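Measured by the Cup: The Metal Scoop Keeps Its Place
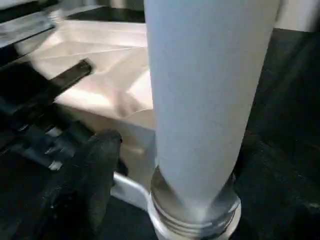

A round metal cup or collar with a flat handle or arm, its inner ridges catching the light.

In July the Gemport Household Museum opened two rooms to a subject that rarely gets a room of its own: the small metal vessels with which families measure, scoop and pour. The display holds 408 pieces, most of them given by residents of Gemport and the neighboring town of Rusness.

The appeal of such objects lies partly in how little they have changed. A round bowl, a rim thick enough to survive a drop, and a flat handle that lies along the thumb will serve for flour, rice or coffee. Shiny metal shows every fingerprint, and the museum's cleaning staff polish the open shelves each morning before the doors are unlocked.

The largest single gift came from the Liyanage Bakery, which closed its Flatdale shop after the lease ended. Its 292 scoops and cups arrived in flour sacks, several of them dented and one with its handle bent almost double. The museum has left the dents alone. Labels give the capacity of each piece and, where the donor could supply it, the recipe it was bought for.

Visitors may handle a study set at the long table in the second room. School groups are asked to book ahead, as the table seats one class at a time. Attendance has passed 2000, and the museum has extended the display through the spring.

Offers of further pieces are welcome at the front desk. Handles marked with a family's initials are of particular interest, as are cups still kept with their original boxes.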